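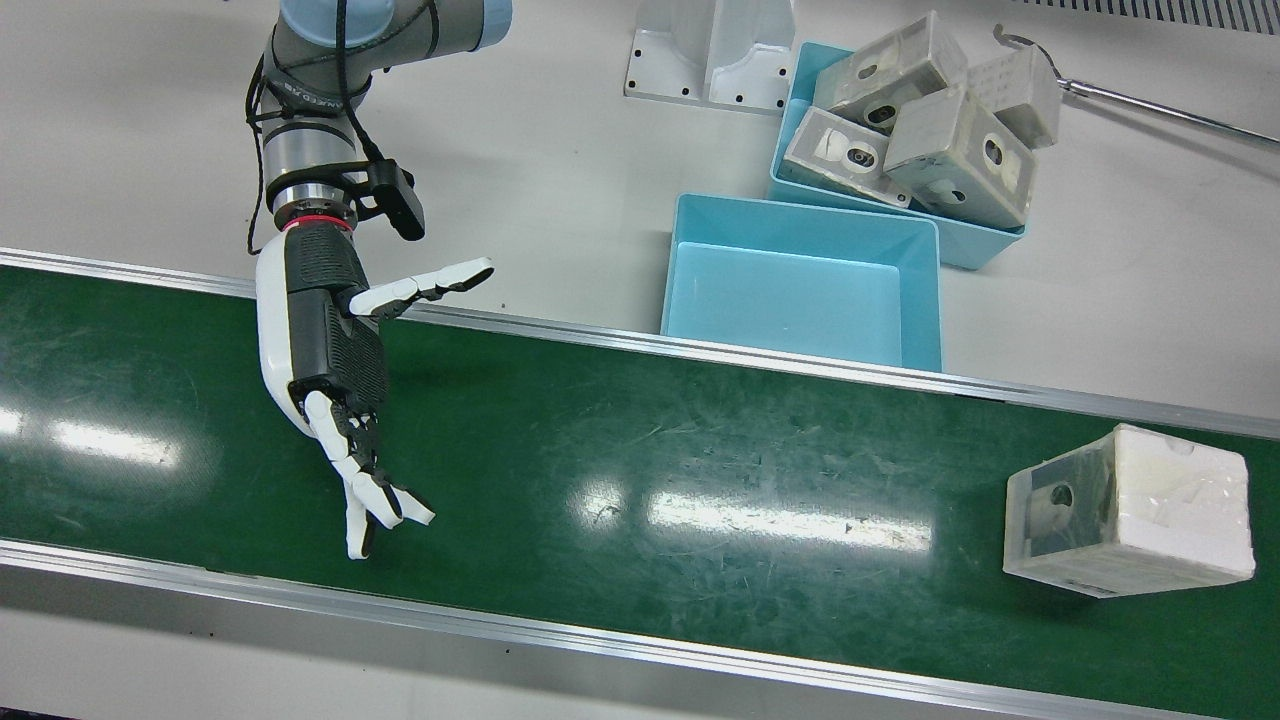
The Green Belt

When Sota Oda came to Tarlow, he was told that the belt must never be called a belt. It was "the line." The man who told him this was Brunello Orlandini, who had worked there for 30 years and who called it the belt every day.

"The line is for visitors," Brunello said. "We two are not visitors."

The room was on the upper floor, over the loading door of De Bruijn, and in November it was cold until ten in the morning. Sota kept his coat on. He learned where the blue trays were stored, how to wipe the aluminum rails with a cloth folded twice, and how to look along the green surface from the low side, with one eye closed, to find the grit. There was always some grit. The belt was full of thin scratches from all the years, and the ceiling lights lay on it in long white pieces, so a beginner wiped the light many times before he understood what it was.

"You are cleaning the lamp again," Brunello said.

"It looks like milk."

"It is not milk. Leave it."

The order that month was for Stindon, 168 blocks, all white, each with a round dark hole in the gray end. Sota had asked on his first morning what they were for. Brunello said that he had asked the same thing once, about another block, and the answer had been so long and so dull that he was sorry for a week. After that he preferred to invent. These ones, he thought, were houses for a very small bird.

Sota liked this and wrote it in a letter to his mother. He wrote to her on paper, because she trusted paper, and he told her that he was employed in a factory of bird houses. She answered quickly. She wanted to know what bird.

He carried the question to work in his pocket for two days. On the third day, while they were eating bread beside the window, he read it aloud.

Brunello took it very seriously. He put down his bread. He went to the table, picked up a block, and held it near his face with the hole toward him, as if somebody inside could tell him.

"A wren," he said. "But a city wren. She doesn't need a garden."

"My mother will ask what she eats."

"Then your mother is a sensible woman. Crumbs. Write crumbs."

So Sota wrote crumbs. All that winter the letters went and came, and the wren became larger in them, although she stayed small. She had a husband who was bad with money. She had been offered a better house in Vastness, the new district across the river, with 378 apartments and no trees, and she had refused it. Sota's mother approved of this. She had also refused some houses in her life.

One afternoon the smudges began. The blocks came up from below with gray marks on the sides, like from a thumb that had held a pencil. Brunello turned one over and did not like it. He sent a note down, and a note came back which said that the marks were permitted.

"Permitted," said Brunello. He read the note again, more slowly. "I have been here 30 years and I was never permitted a mark."

He put the block on the belt again, a little crooked, and went to drink water. He did not come back for a long time. Sota stood with his hands in the sleeves of his coat and looked at the pile in the far tray, one block lying over the next, and at the near tray, which was waiting. The crooked block had its reflection next to it, very pale. He thought that it looked like something which had stepped out of its door and was not sure about the weather. 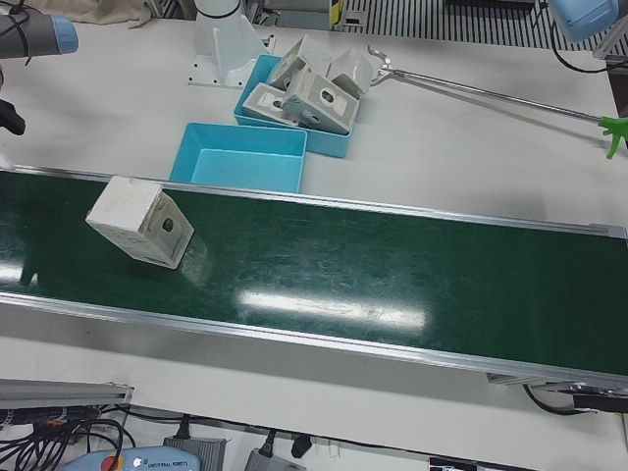
The Last Letter of the Winter

Brunello stopped working in the spring. There was a cake, and a speech by someone from the office who said "the line" four times. Brunello stood through it with his cap in his hand. At the end he was asked to say some words, and he said that the rails should be wiped with the cloth folded twice, not once, and that the bus left at 10 past five.

Sota walked with him to the stop. He had wanted to say something good, and he had prepared it in the morning, but in the street it sounded like the speech from the office, so he gave him the envelope.

"It is from my mother," he said. "It has your name on it. I have not opened it."

Brunello read it standing, with his glasses pushed up and the paper very near. It was only one page. When the bus came he was still reading, and the driver had to call to him.

"What does she say?" asked Sota.

"She wants to know if the wren will stay." He folded the page two times and put it in his inside pocket - first on the wrong side, then on the right one. "Do you have a pen?"

Sota had a pen. Brunello took it with him up the steps and sat down by the window, and the bus left with it.

We use cookies to remember your reading preferences. By continuing to read, you accept our cookie notice. Accept | Settings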